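Tameo Classroom Map Kit — Barnville County Edition

Web maps and printed wall maps for grades 4 through 8. One license covers the whole building.

Item no. 421
Status: in stock, wall maps ship flat
Page updated 16 September 2025

What it is

A set of ready-made web maps of Barnville County and the Bustos River watershed, plus the printed stuff to go with them. Open a link, pick a layer, teach. No software to install. Students don't need accounts. Teachers need one if they want to save their own copies, free with the license.

Works on Chromebooks, tablets, most phones. Older tablets can be slow with the elevation layer on — turn it off and everything else loads fine.

What you get

Web map set, 62 layers (rivers, roads, rail, soils, land use, school districts, historic town sites, more)
Wall map, laminated, two-sided. County on the front, watershed on the back
Student desk maps, class pack, black and white so they can color them in
Teacher guide, PDF and print
Blank outline maps, PDF, copy as many as you want

Not included: wall rails, hooks, markers. Wet-erase only on the laminate please. Dry-erase ghosts after a week or so and we can't replace maps for that.

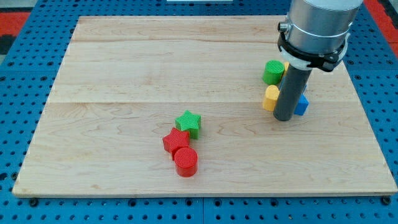 Pale maple board on blue perforated metal table.

Layers and sources

Most layers come from public county and state data. We clean up the names, fix the projections, and cut the detail down so a fourth grader can read it. Street names show only when you zoom in. Place names in the Droltbridge area were redone this year after a few teachers wrote in that the old mill villages were missing. They're in now. One still has the wrong spelling on the printed map, correct on the web version. Next printing will fix it.

Rail layer has two dates you can flip between. Popular one. Land use has three.

Historic town sites have pop-ups with a short paragraph and, where we could get it, an old survey sheet. Reading level is grade 5 or so. Spanish pop-ups are done for the watershed lessons, the rest are comming in October.

Sizes and scale

Wall map front: 1 inch to 2000 feet in the town insets, main map is smaller scale, see the bar on the sheet
Contours on the watershed side labeled up to 800 feet
Desk maps: letter size, three-hole punched
Guide: spiral bound, lies flat on a copier

License

One school, any number of teachers and students, no yearly fee. Web maps stay up and get updates. If your district has more than one building ask for the district quote, its a lot cheaper than buying one kit per school. Homeschool co-ops count as a school. Libraries too.

You can edit copies of the web maps and share them inside your school. Please don't repost the layers as your own download. Links and embeds are fine anywhere.

Ordering

Purchase orders OK. Put the item number on the PO or it sits in a pile. Cards OK. We can't hold kits without one or the other.

Teachers who bought the first edition — your old links still work and you already have the new layers. You only need the upgrade if you want the new wall map. Ask for "map only" when you order.

Common problems

Map opens to a gray box: school filter is blocking the tile server. Send your tech person to the Filter Settings page, there's a short list of addresses to allow.

Layer list missing: window's too narrow. Tap the stack icon top right.

Printing comes out blurry: use the Print button in the map, don't use the browser one.

Measuring tool stuck in kilometers: gear icon, Units, then reload.

Also see: Bustos River Floodplain Lesson Pack, Droltbridge Walking Map, Blank County Outlines (free)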